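4.3 Installing the Dusley dust sampler at a conveyor transfer point

The sampler measures airborne coal dust at belt transfer points, crushers and loading bins. Read Section 3 before starting.

CAUTION: Lock out the conveyor before mounting. Do not open the housing while the belt is running.

1. Choose a position downwind of the chute, at least 18 inches from the skirt boards.
2. Bolt the Cevuvell bracket to the conveyor frame. Tighten all four bolts by hand first, then with a wrench.
3. Slide the sampler onto the bracket until the latch clicks.
4. Route the signal cable away from the idlers and clip it to the frame.

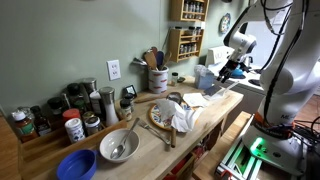 Weigh each new filter before it goes into the sampler and write the weight on the log sheet. Filters come in packs of 13. Do this indoors, away from drafts, and let the scale settle before taking a reading. A work surface of light wood like this butcher-block countertop is suitable, provided it is level and wiped clean. Move bowls and spoons off it first.

5. Fit the weighed filter, rough side out, and close the housing.
6. Turn on the power. Enter code 214 to start the self-test.

NOTE: If the display shows E-3138, the inlet is blocked. Clear it and repeat step 6.

Units used at the Garninska pit connect through the Etim gateway. See Section 5.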